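Tusotden label and touring group
Minutes of the meeting held 1/23/21
Chair: Yi-chun Cheng

1. Previous minutes
Accepted with one correction. Under item 4 the lacquer cut of the Sarnel record should read "second cut", as the first was rejected for sibilance on side A.

2. Sarnel EP
The running order is fixed. Side B stays under the length agreed with the pressing plant, so no further level reduction is needed. The closing track is now listed at 117 bpm on the cue sheet; the earlier sheet gave the tempo of the demo. Pressing quantity is confirmed at 400, with 40 held back for radio and press. The group discussed coloured vinyl and decided against it on grounds of surface noise.
Action: YC to return the signed test pressing form.

3. Live set
The Maillard support slot is limited to around 40 minutes including changeover. Two drum kits will not fit on the riser. The second drummer will play pads through the monitor desk – the stage plot and input list need to be redrawn to match. In-ear mixes remain in mono for this date.
Action: revised plot to go to the venue before the advance call.

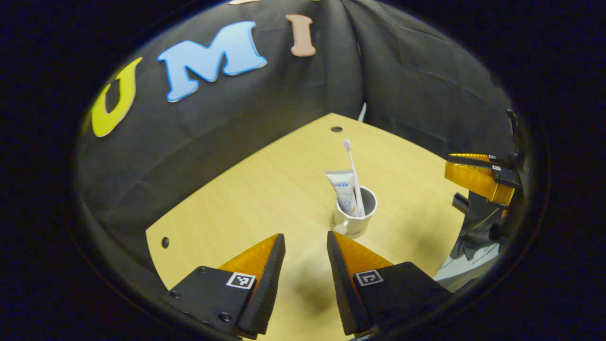

Fig. 1. Tabletop and black cloth backdrop.

4. Remixes
Ullitz has delivered 2 versions. The longer one clips on the master bus and has been sent back with a request for a file with the limiter removed. Stems for the remaining track are to be supplied as 24-bit WAV, all starting from zero. The split on remix royalties was left as drafted.

5. Distribution
Digital release stays in September, with the vinyl to follow when stock arrives. Metadata for the second track still shows the old title and must be changed before upload.
Action: YC to check ISRC codes against the cue sheet.

6. Any other business
The spare bass amplifier is to be sold. Reserve price to be agreed by email.

Next meeting to be called once the test pressing form has been acknowledged.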